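The Mesness Reader, May: What We're Reading, What We're Giving Away

May is the month when this newsletter traditionally promises to read something improving and then reads a food memoir instead. No change to report.

The memoir is Soup for the Wrong Guests, out from Visero this spring. It covers two years the author spent cooking in a boarding house run by a landlady known only as Gulyás, after the one dish she never let anyone else touch. The tenants complain about the salt. The landlady complains about the tenants. By the middle of the book there has been a feud over a ladle, a flood in the pantry and a wedding at which no one gets enough cake, and I had missed my bus stop on consecutive mornings.

It isn't perfect. The chapter on the author's time in law school could be lifted out without anyone at the boarding house noticing, and there is a dream sequence. I have a personal policy on dream sequences, which is to go and make a sandwich. But the kitchen chapters are very funny, and the last dinner got me a little, on public transportation, next to a man eating chips.
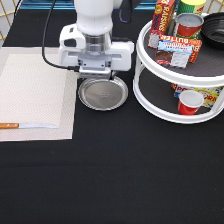 A steel plate and the edge of a placemat.

A word on the recipes, as several of you write in about recipes every time I mention a book with food in it. There are seven, tucked in at the ends of chapters, and they are written the way the landlady talked. "Enough paprika" is a measurement. So is "until your uncle comes in to ask." I made the bean soup and it fed us for longer than any of us wanted. The plum dumplings I will describe as a learning experience. If you need grams and a photo of each stage, borrow a copy before you buy one.

For those keeping up with the series, Kutard has also put out the third of its harbor mysteries in paperback. The detective is still divorced, still damp, and still the only person in town who thinks to look in the boathouse. I enjoyed it as much as the first two and could not tell you today which was which.
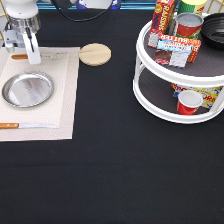

The Giveaway

Visero has kindly sent two copies of Soup for the Wrong Guests, both unread and free of bean soup. To enter, reply to this newsletter and tell me the worst meal you have ever been served by someone you love. Keep it under 1000 words. Last time I set no limit, and one reader sent what I believe was a novella about a ham.

One entry per household, please. Couples who remember the same meal differently may submit a joint statement. Entries close at 6 p.m. on the last day of the month, and the winners will be drawn out of my good mixing bowl and told by email. I can mail a book anywhere in the country. If you win and already own it, give it to the person who cooked the meal, unless they subscribe too.

Next Month

A very long novel about a canal, over 1000 pages, which I have been carrying from room to room since winter. Also your letters about last month's poetry roundup, including the rude one, which made some fair points about line breaks.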